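Lunatow Foil Snack Pouch, Crimped Edge
Stock no. 972

Single-serve pouch for crisp snacks, dried fruit and roasted nuts. Supplied preprinted or plain, flat, in cartons of 1,000. Sealed on all sides after filling. The corners are rounded to reduce snagging in mixed cases.

Standard finish is gloss. A matte finish is available on plain stock only. The film takes fine text in white on a solid ground color; ingredient and nutrition panels should be set no smaller than the minimum type size given in the artwork guide. Chinese, English and bilingual layouts are accepted. Red grounds need a second white pass under small characters. 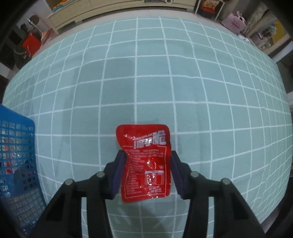
Tarmo Butkienė wrote that the crimp held well on the Hasirow sealer but the tear notch needed to be deeper, as customers were opening the pouches with scissors. The notch depth was changed in March. Cartons packed before the change carry the old suffix and are sold until gone.

Filling: leave headspace below the top seal. Overfilled pouches wrinkle at the crimp and may leak. Gloss film shows creasing more than matte; this does not affect the barrier.

Storage: keep cartons closed, off the floor and away from direct sun. Use within 31 weeks of delivery.

Compatible sealers: Hasirow bench model, Benedetti rotary. Not tested on Wuvlow impulse units.

Sample packs contain 3 pouches of each finish. Artwork proofs are charged separately.

Page updated Jun 6, 2024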